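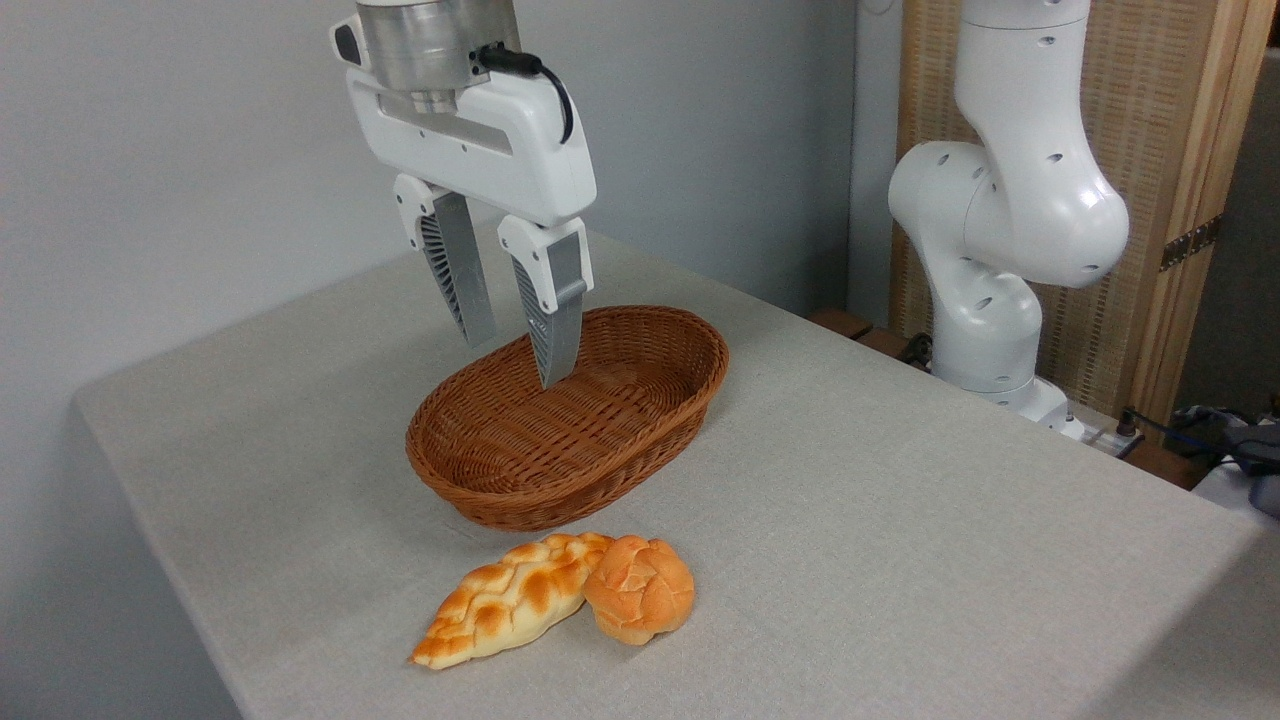

# Omska Bakery Moves Basket Packing to Robot Arms

1/29/21

Omska, which bakes and packs gift baskets for hotels and office customers, has begun shifting part of its basket packing to robot arms. The first station handles bread only. Jars, cards and wrapping remain manual, and the company says they will stay that way through at least November.

The station was set up by Dutero, an integration firm, under a contract that covers installation, training and the first year of service. It places rolls and small loaves into woven baskets from a cloth-covered table. The gripper has two fingers with gray, flexible, ribbed lower sections. Dutero selected flexible fingers after rigid ones marked the crust of softer items in early trials.

Omska packs 2,000 baskets in a normal week. The work was previously done by hand at one long bench, with each packer filling a basket from start to finish. Under the new arrangement the bread is placed first at the robot station, and the basket then moves to a packer who adds the remaining items, checks the arrangement and closes it.

## Changes to Jobs

The packing room employs 7 people per shift, and that number does not change under the current plan. Two of the positions have been rewritten. One is now a station operator, who sets out bread and baskets, clears stops and keeps the log. The other is a finisher, who inspects each basket after the bread is in and corrects placement by hand where needed.

Arnel Malabanan, the packing room supervisor, said operators receive 6 days of training before running the station alone. The training covers start and stop procedures, finger cleaning, item changeover and the written rules for entering the work area. Operators do not program the arms. Changes to the motion routines are made by Dutero on request and are tested outside production hours.

"The reach is what people complained about before," Malabanan said. "You leaned over the bench for the bread all day. Now the operator sets it down near the front and steps back. There is more standing and more watching, and some of the staff like that less."

Staff raised two other points during the trial period. Packers who had worked at their own speed said they were now tied to the rate of the station. Several also asked who would be held responsible for damaged bread. Omska answered the first by adding a small buffer shelf, so that filled baskets can wait without stopping the line. On the second, it has agreed in writing that damage at the station will be logged as an equipment fault and kept out of individual records.

Pay for the operator position has been moved up one grade. Finishers stay at the existing grade, a decision that packing staff have asked the company to review.

## Performance and Limits

The acceptance target for the first phase is 80 baskets per hour. Omska has not released measured rates and says it will not do so until the station has run through a full ordering cycle.

Shape is the main source of difficulty. A round bun can be approached from most directions, while a long twisted loaf with a tapered end has to be gripped near the middle and turned to lie along the basket. Baskets also vary, as woven rims are not uniform from one piece to the next. Items outside the approved list are packed by hand.

"We asked for a short list of breads and we got one," said Heike Hinrichs, who manages the project for Dutero. "Each new shape is a separate test, with its own grip points and its own failure cases. The operators report those cases, and their notes are the first thing we read."

Cleaning takes place at the start of each shift and at every item changeover. The fingers are wiped down and inspected for wear, and the tablecloth is replaced on the same schedule. A worn finger is changed as part of the mount assembly, using spares kept in the packing room.

A second phase, covering small pastries, depends on the results of the first. Omska has not set a start date for it. The revised job descriptions for operators and finishers are posted in the packing room, and written comments go to Malabanan.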